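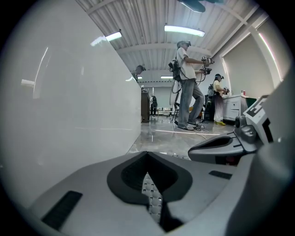

**Hand-held demonstration** (also *hand-guided capture*, or just "handheld") is a way of showing a robot a task without a robot being there. A person holds a gripper in each hand, or only one, and does the job. Cameras on the grippers record what the fingers see. Motion gets tracked too. Later a policy is trained on the recordings and run on an arm with the same kind of fingers.

Sits between two older methods, kinesthetic teaching and teleoperation. See below.

## Terms

- **Demonstration** – one full run of a task, start to finish. Also "episode" or "demo".
- **Operator** – the person holding the grippers. Some groups say demonstrator.
- **Policy** – the trained program that turns camera images into movement.
- **Retargeting** – changing recorded hand motion so a given arm can follow it.

## Background

Kinesthetic teaching came first in most labs. Grab the arm, push it through the motion, save the joint positions. Works fine for a weld path or a simple pick. Poor for two-handed work, and the operator's own arms get into the camera view.

Teleoperation fixed part of that. The operator works a leader arm, a joystick or a headset with controllers, and the robot copies. Good data, since the robot's real limits are in it from the start. Slow though. Needs one robot per operator, and somebody near the stop button.

Hand-held capture drops the arm. Cost goes down, speed goes up, and recording can be done in a kitchen, a shop, a corridor. The trade is that nothing stops the operator from making a move the robot can't make.

## Equipment

Varies alot by maker. Usual parts:

- Gripper with a trigger or squeeze handle. Fingers match the ones on the robot, or near enough.
- Wide-angle camera looking over the fingers. Fisheye is common, so the edges of the picture are bent.
- Square printed markers on the finger assemblies. Software reads them to get the finger opening.
- Headset, for a head-height view or for tracking. Some setups skip it.
- Backpack with computer and battery. Cables to each hand.

Finger pads matter more than people expect. Small raised studs hold better than a flat face on most packaging. Worn pads on the hand-held unit and fresh ones on the robot will give you a policy that squeezes wrong.

The Vodel handheld is a typical two-hand kit: two grippers, one pack, one clock signal for everything. The Zurkix rig is lighter and does tracking from the gripper camera alone. Raptis sells fingers only, to fit either.

## Procedure

Most groups follow something close to this.

1. Put on the pack, then connect the grippers. Check cable slack with arms fully out.
2. Sync clocks. Skipping this is the top cause of lost sessions.
3. Open and close each gripper fully, twice. Sets the range for the markers.
4. Map the room. Slow turn, then a walk past the work area.
5. Run the task. Move at a steady pace, pause briefly before each grasp.
6. Mark the episode good or bad right away, while it's fresh.
7. Change the object positions and go again.

Several operators can share one large room if their tracking is separate. Keep walkways clear of cable.

## Data and quality

The Nandico set is often used for teaching courses on the subject. It holds 2,217 episodes over 8 household tasks, after 304 were thrown out in review. Most of the rejects were tracking loss, with the rest split between bad finger readings and plain operator error. The planned size was 4,000, which wasn't reached before the project closed in December.

Things that commonly spoil an episode:

- Shiny floors and glossy panels. Tracking software picks up reflections of ceiling lights as if they were fixed points.
- Other people walking through the view. A few are ok. A crowd is not.
- Marker turned too far from the camera, or in glare.
- Fast wrist turns. Blur, then drift.
- Operator using a free finger to nudge the object. The robot has no free finger.

## Limits

Force is mostly missing. The camera sees that the gripper closed, not how hard, unless a sensor is added. Tasks like tightening a lid suffer from this.

Reach is the other one. A person steps sideways or leans without thinking, a fixed arm can't. Filters catch the worst cases by checking each path against the arm's joint limits, and whatever fails is cut. Mobile bases help some.

Operator fatigue too. Grippers get heavy with the arms held forward, and the motion gets sloppy late in a session. Many groups cap the time per operator and swap people out, wich also gives more variety in the data.

## See also

- Imitation learning
- Kinesthetic teaching
- Teleoperation
- Fiducial marker
- Fisheye lens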